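4.2 Sorting by demonstration

Ngubane, the catering contractor in Skollolville, sorts cutlery by hand after every lunch service. Before August this was the job staff most wanted to be rid of. The plan was to pass it to a robot arm running Trostico, and to have the people who knew the work teach it. They did so with hand-held grippers, one in each hand, moving pieces from a mixed pile into a tray. We collected 914 usable demonstrations.
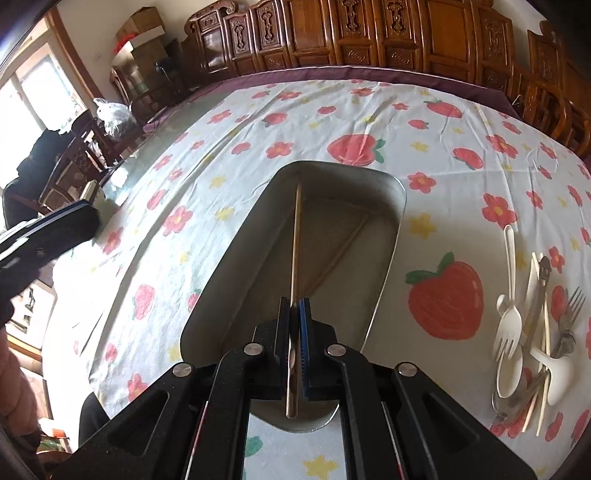 Figure 4a. A chopstick held upright over the metal tray, with the mixed pile to the right.

What struck us first was how much the workers knew! Chopsticks alone drew long discussions: where to grip, how far to tilt, when to let go. None of it was in the job manual, and several workers told us they had never been asked. Their notes filled the first 363 entries of the shared log, and we changed the training plan 2 times because of them.

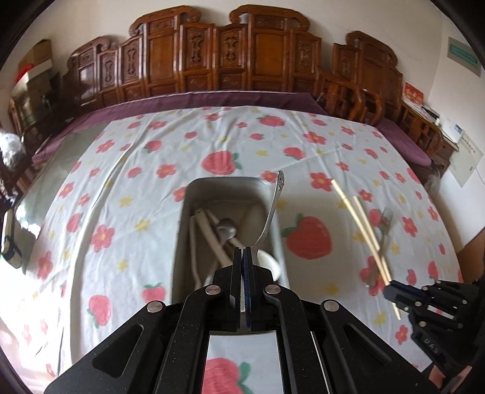
Figure 4b. Sorting in progress, with handles and a spoon in the container and more pieces on the cloth.

Pay and hours were settled before any recording began. Teaching time counted as skilled work, and it soon became the shift people asked for -- a result we had hoped for but had not dared to predict.
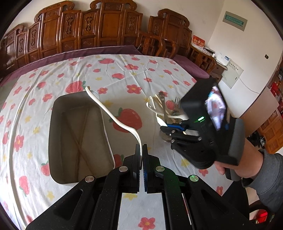

Figure 4c. Both grippers in use beside the tray.

Job roles at Ngubane changed faster than the software did. Workers who had taught the system began to speak of themselves as trainers, and they judged its mistakes with a sharp eye. They also pressed for harder cases. Forks, spoons and white plastic handles bunched together, as they are on the right in Figure 4c, were to them a fair test, while single pieces laid out neatly were "homework." We took their advice and gave mixed bunches a larger share of the next 1,000 trials, which were run at the Odeck kitchen and are reported in Section 5.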